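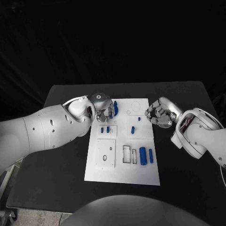
Blue parts and white plates on the big board.

About Detura

Detura is a small school for people who want to learn to make things with their hands and keep making them after the course is over. We teach bookbinding, paper making and letterpress printing, and we've been at it long enough that our first students now send us their kids.

We started in a rented room over a bakery with one press, a secondhand board cutter and 14 students. The press was called Rina (the name was painted on her side when she came to us, and we never had the heart to change it). She still runs every week! A few years later we found a second press, bigger and a good deal moodier, and he became Vlad. If you take the beginner printing class you will work on Rina. Vlad is for the second year, when you know how to listen for trouble.

What we teach

The main program is the Bench Year, which runs from August to June. It takes 25 students, split into two groups, and it covers sewn bindings, case bindings, box making, setting type by hand and enough paper making to understand why a sheet behaves the way it does. You don't need any experience. Plenty of our students come straight from office jobs and haven't held a bone folder in their lives, and by the winter break they are arguing about grain direction over lunch. We love that part.

We also run evening classes all year, most of them six weeks long. Marbling fills up first, so sign up early if you want it. The repair class is the one we'd push you toward if you can't decide - bring a worn-out cookbook or an old atlas with a loose spine and you'll spend the whole six weeks on it.

The library

Our lending library has 282 books on the book arts, plus a shelf of student bindings you are welcome to take down and open. Please do open them. A binding that is never opened can't teach you much. Students can borrow three at a time, and neighbors can come in and read whenever the front door is open.

Flakimico

Every spring we put on Flakimico, our open house and book fair. It began as a way to clear out offcuts and misprints and has grown into the loudest weekend of our year. There is a paper making tub in the yard for kids, a long table of student work for sale, and a print you can pull yourself on Rina and take home while the ink is still tacky. Last year we printed 144 of those and ran out well before closing, so this time we're cutting more paper.

How we work

Classes are small and we go slowly. We would much sooner see you finish two books you're proud of than rush through ten. Tools are included in the fee, and so is your first batch of board, thread and cloth. After that you can buy supplies from our store cupboard at what we paid for them.

If you're curious, come by and have a look around. Visitors are welcome during any evening class, and there is usually coffee on. Applications for the next Bench Year are open now, and the form is on the Apply page.

Page last updated 11 March 2019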